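Evuvero Demonstration Capture: Good Practice Work Package
Progress report to the programme manager, period ending April
Prepared by Şükran Kocabaş, Rultonside
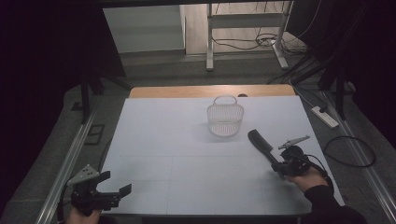 Figure 1. Tabletop station with hand-held grippers. Right gripper holding a long black brush-like object; left gripper empty; white mesh basket on the board.

1. Scope of the period

The work package has two outputs. The first is a written code of practice for recording manipulation demonstrations with hand-held grippers. The second is evidence that operators can follow the code without a supervisor at the table. Draft 5 of the code was issued to both sites, Rultonside and Albers, at the start of the period. All recording reported below was done under that draft.

The code does not cover autonomous operation of the arms. That remains under the existing machine safety procedure, and nothing in this report changes it.

2. Work completed

A total of 146 demonstrations were recorded in the period, all of the class "single object into open container". After review against the acceptance rules, 94 were passed to the training set. The remainder are kept with a rejection code attached and have not been deleted.

The acceptance rate is lower than forecast in the previous report. The forecast was made before rule 3.2 was tightened, and nearly all rejections in the first part of the period were made under that rule.

The station layout has been fixed. The work surface is a light panelled board laid over the wooden table, and the two grippers are used from the near side. Grooved aluminium rails run along both sides of the table and black curtains hang to left and right. Operators at Rultonside had asked for the board to be replaced by a single sheet, as the seams can be seen in the recordings. The request was declined. The seams give reviewers a simple reference for where an object was placed, and a change now would split the data into two groups.

3. Status of the rules

Rule 3.1, start position. Each demonstration begins with both grippers open and clear of all objects. In force, no changes.

Rule 3.2, idle hand. When a task needs one gripper, the other stays open at the near edge of the work surface and does not cross in front of the container. The earlier wording said only that the idle gripper should be "out of the way", and the two sites read this differently. Albers operators were lowering the hand below the table, where tracking was lost. The new wording has been in use since the second week. Figure 1 shows the left gripper at the front-left corner with its jaws open, which is within the rule.

Rule 3.3, long objects. Objects longer than the gripper jaws are to be held so that the leading end remains visible to the head camera during the approach. Brushes and kitchen tools cause the most difficulty. If the object turns in the jaws, the operator sets it down and grasps it again, and the recording continues. A second grasp is not a fault. Stopping and restarting the recording is.

Rule 3.4, containers. The container stands fully on the board. Baskets with a fixed handle are permitted, but the handle direction must be entered in the session record. This field was left blank in several early sessions and has been made compulsory in Brevis, the logging tool.

Rule 3.5, sleeves and hands. Plain dark sleeves to the wrist. Gloves are not required. The wording on jewellery is still open, see section 5.

Rule 3.6, cables. The gripper cable leaves the back of the unit and passes behind the hand and forearm. It must not lie across the board at any time during the recording.

4. Floor and cable inspection

An internal inspection of the Rultonside station was carried out against section 4 of the code, which deals with the area around the table. Findings were as follows.

4.1 Power strip on the floor to the right of the table. Accepted for the present period. To be fixed to the rail before the next one.

4.2 Spare cable coiled loosely beside the power strip. Not accepted. Spare length is to be tied and hung.

4.3 Cables around the base of the stand at the back. Not accepted. The operator does not walk there, but anyone adjusting the stand does. A cable tray has been ordered.

4.4 Small bracket on the floor by the left rail. Not accepted. Loose parts go in the parts box at the end of each session. The end-of-session checklist has been amended to say so.

None of these findings stopped recording. Albers will be inspected against the same list, and the inspector will be from Rultonside.

5. Open points

Reviewer agreement. Two reviewers scored the same batch without seeing each other's marks. They agreed well on 3.1 and 3.6 and poorly on 3.3. The difficulty is the word "visible": one reviewer accepted a leading end that was partly hidden by the container handle and the other did not. A proposed wording will go into the next draft — it defines the shortest time for which the end may be hidden before the demonstration is rejected.

Session length. Operators currently decide for themselves when to rest. The grippers carry a metal plate on top, and the weight is noticeable after a long run. A fixed limit is under discussion with both sites.

Jewellery. Albers wants rings allowed. Rultonside does not. The project lead will decide.

6. Next period

Issue the revised draft with new wording for 3.3 and 3.5. Close findings 4.1 to 4.4 and repeat the inspection. Inspect Albers. Begin the two-handed task class, for which rule 3.2 will need a separate clause. Train 5 further operators using the written code only, with no live demonstration, and report their acceptance rate separately.

No change to the budget is requested. The cable tray is charged to the consumables line.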